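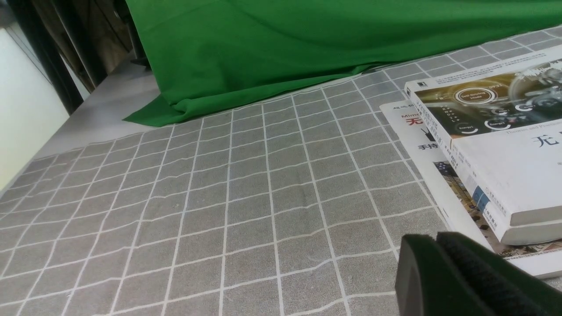
3.2 Le coin bureau, ou comment on range ce qui n'a pas de place

J'avoue que cette partie de l'enquête est celle que j'ai préférée ! Dans la résidence Justmont, les bureaux servent à tout : on y travaille, on y mange, on y pose son courrier, et la nappe finit par faire partie du mobilier. Sur les 431 réponses recueillies par le projet Rimari, plus de 90 parlent d'une nappe ou d'un tissu posé sur la table de travail, alors que le questionnaire ne posait aucune question là-dessus (j'aurais dû y penser, je sais). J'ai donc repris les entretiens avec une idée toute bête : regarder ce qui reste sur la table quand la personne dit avoir « fini de ranger ».

Ce qui reste, ce sont d'abord les objets qui ont un fil. L'enceinte, par exemple, revient sans arrêt dans les entretiens. Elle est basse, ronde, gris clair, avec ses boutons sur le dessus, et on veut pouvoir appuyer sur celui de mise en marche sans se lever. Du coup elle reste à portée de main, et tout le reste s'organise autour. Un enquêté m'a parlé pendant 15 minutes du câble qu'il faisait passer derrière ses classeurs, puis devant, puis de nouveau derrière.
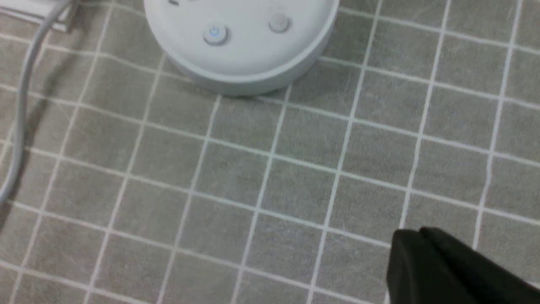

3.3 Livres et lampe : deux façons d'occuper la table

Les livres, c'est une autre histoire. On les empile à plat, le plus lu au-dessus, et les feuilles volantes ou les brochures un peu grandes glissent tout en dessous, où elles dépassent. Pour moi cette pile est déjà un rangement, même si la grille Gevard, que j'utilise pour coder les surfaces, la classe en « dépôt temporaire ». Je l'ai recodée à part, en « pile stable ».
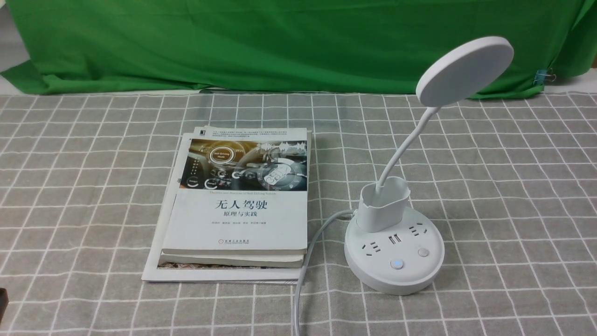 Figure 4. Pile stable sur nappe quadrillée : ouvrage sur la conduite autonome (无人驾驶), second volume plus épais, grande feuille ou mince brochure blanche dessous. À droite, la lampe à multiprise.

La lampe m'a donné plus de fil à retordre. Avec son col souple, son pot à crayons et sa multiprise dans le socle, elle entre dans trois catégories de la grille en même temps ! J'ai fini par la compter une seule fois, comme éclairage, en notant les autres usages en marge. Sur une table de 110 cm, comme celles de Justmont, la placer à côté des livres revient à décider où l'on va lire.
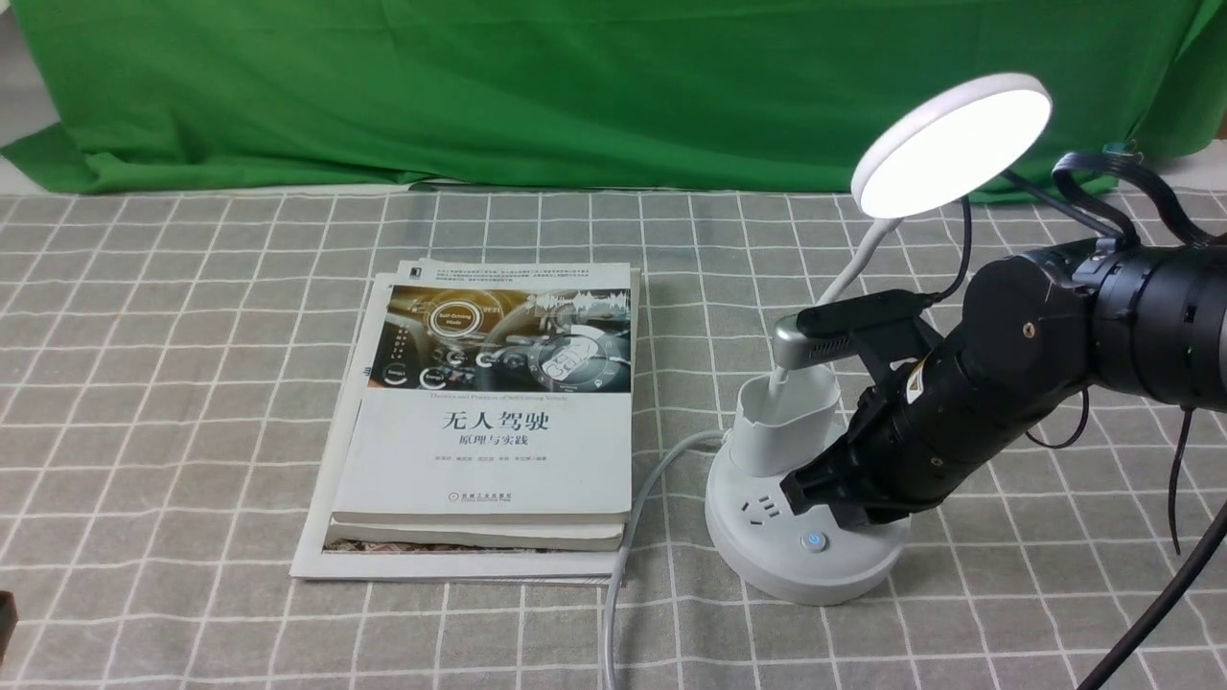 Figure 5. La lampe blanche à droite de la pile, devant le tissu vert.

J'ai gardé ce même codage pour les tables de cuisine de la section suivante, à l'exception des multiprises, que Prajapati traite comme une catégorie à part entière.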